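The Second Life of the Office PC

When the town library in Clekodbridge replaced its public computers in March, the old ones went into a storage closet. Laiba Lodhi, who was then looking for a desktop for her son, asked what would happen to them. The answer was that a recycler would be called at some point.

She took two home instead. Both started. One needed a new power supply, which cost her $20.

Lodhi now runs Neren, a repair shop on the ground floor of a former shoe store. It takes in desktops from offices, schools and dental practices, fixes what can be fixed and sells them to people in the county for less than a new phone. The shop has placed 1,701 machines so far. Up to 400 more are waiting on shelves in the back.

Most of the work is dull. Drives are wiped first, and that can take all night. Dust comes out next. Kadir Kocabaş, the senior technician, says the fault he sees most often is a memory stick that has worked its way out of the slot.

"People think the computer died," he says. "You push the stick back in and it boots."

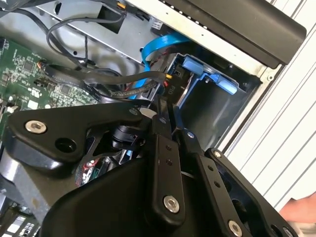
A desktop computer with its case open.

Parts are a bigger problem than labor. Older cases take standard fans and power supplies, but many small office models use odd shapes that only fit one product line. Kocabaş keeps a wall of drawers for these and trades with Tanoli, a similar shop two hours north.

Buyers vary. Haris Bajwa does the books for his trucking business on a machine older than his truck. He has brought it back once, for a noisy fan, and waited at the counter while it was changed.

Lodhi still has one of the library computers. Her son has moved on to a laptop, so she uses it for invoices.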